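How Does a Robot Arm Learn to Tidy Up?

Flinau is a robot arm in Jasdale. Its job is to put empty bottles in a box. People there did not write a rule for every move. They gave it examples.

An example is one try at the job, done with a person steering the arm. While the arm moves, a computer saves two kinds of information: what the camera sees and how far each joint has turned. One try is called an episode.

How many episodes does it take? The first set for Flinau had 100. The arm still missed bottles that were lying at odd angles, so people recorded more. The full set has 324.

Every episode should be a little different. The bottles get moved and turned before each new try — if they always lay in the same spot, the arm would only learn that spot.

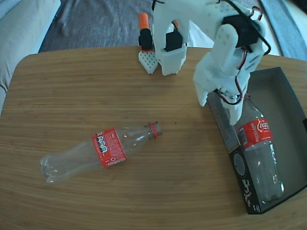
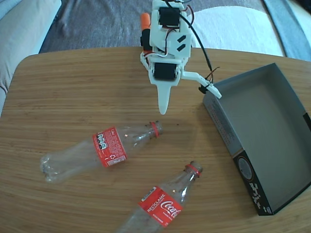

Two bottles, one box.

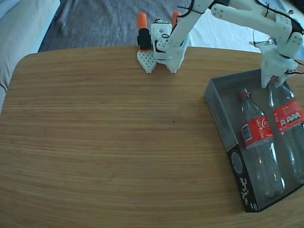 When the recording is done, a program called Wonia goes through the episodes many times. It looks for links between what the camera saw and how the arm moved. Then the arm tries the job without a person steering.

Words to know
Episode: one recorded try
Joint: a place where the arm bends or turns
Gripper: the part that holds things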